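Moved the mail archive off the old machine last weekend, finally. Writing down the details while I still have them, mostly for my own use the next time a disk starts to click.

## What was there

The archive lived on a small server in the hall closet, running Bindolum as the indexer and plain maildir underneath. The hostname is Karppinen and has been through two motherboards. The data goes back far enough that some of the early folders use an encoding I no longer have a reason to know about.

Maildir keeps one file per message. This is a good format for not losing things and a poor one for copying them. A plain recursive copy over the network spends most of its time opening and closing files, and the link sits close to idle while it does. My first attempt ran overnight and stopped on a file name containing a colon, which the destination filesystem would not accept.

Maildir puts the message flags after a colon. I knew this and had formatted the new disk for sharing anyway. I reformatted it and started over.

Most of the cleaning up took place in the evenings, in short sessions, with long stretches of watching a progress counter. A yellow cloth lies spread flat and a green one lies in a narrow strip.
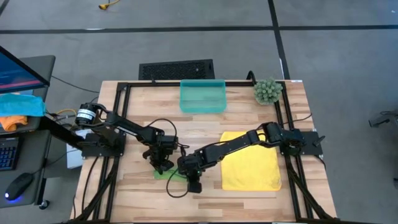 ## Duplicates

Before the second copy I ran a duplicate pass. Years ago I had two clients filing into the same archive, and each of them kept its own copy of anything sent to a list. Comparing on Message-ID alone is tempting and wrong: list software rewrites subjects and footers, and a few senders reuse IDs outright. I hashed the body after stripping trailing whitespace, and required the ID and the hash to match before a message was marked.

The pass found 2310 duplicates. I moved them to a holding folder and will delete them in February if I haven't missed any. A further batch had matching IDs and different bodies, and I left those where they were. Reading through a sample, nearly all were list copies with a footer added, so a smarter comparison would have caught them. Disk space is cheap enough that I stopped there.

One folder, named Skumgate, held nothing except automated build notices from a job I left long ago. There were around 4000 of them. I compressed the folder into a single file and took it out of the index, and search results improved more from that than from anything else I did.

## The second copy

This time I packed each top-level folder into a tar stream and unpacked it on the far side without writing the tar to disk. The network became the limit, as it should be. Things I would do the same way again:

- Stop mail delivery first. A message arriving mid-copy changes directories when it is read, and can be picked up twice or missed.
- Preserve modification times. Bindolum falls back to them when the Date header is unreadable – and in old mail it often is.
- Compare file counts per folder, then checksums. The counts take seconds and catch the large mistakes.

Three folders failed the checksum comparison. Two had been touched by a client I had forgotten to close, and the third had a single unreadable sector under it. That message was a shipping notice. I restored it from the backup regardless, to have a clean report.
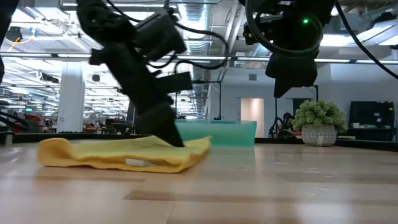

*Yellow cloth, folded, on the wood tabletop.*

## Indexing

Rebuilding the index took longer than the copy. Bindolum reads every attachment by default, including the ones it has no parser for. Turning off attachment indexing for images and archives cut the run to something I could leave going during dinner. The setting is in the per-folder config and is not inherited, so it has to be repeated for each one. I used a loop in the shell.

Flosteleck, the little web front end I use for searching, worked after I changed one path. It still sorts by arrival time when asked to sort by date. I have a patch for that, against an older version, and it no longer applies.

Still open: the backup job points at the old disk, and the certificate on the new machine carries the wrong hostname. The old server stays powered on until both are fixed.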